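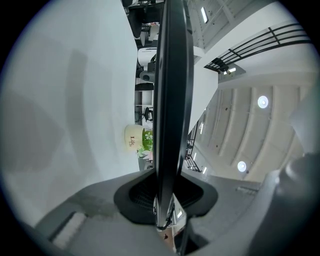
Readers wanted for the Helstead letters

We're looking for people to help us type up the Jacquet family letters, which have sat in boxes at the Cirnwood library for longer than any of us like to admit. There are 3,912 pages in all, and 988 are done so far, so you can see there is still plenty to go round!

You don't need any training, just decent eyesight, a bit of patience and a computer at home. Old handwriting looks hopeless for the first hour or so and then your eye settles into it (the aunt in Fullodgate is the hard one, she wrote across her own lines to save paper). We send out scans in small batches, you type what you see, spelling mistakes and all, and a second reader checks it over. Most people manage a batch in a couple of evenings, but take as long as you like.

We meet in the reading room once a month at 7 p.m. to puzzle over the bad words together, and there is always coffee. New readers start in April. To join, write to Quentin Moulin at the library desk and tell him a little about yourself.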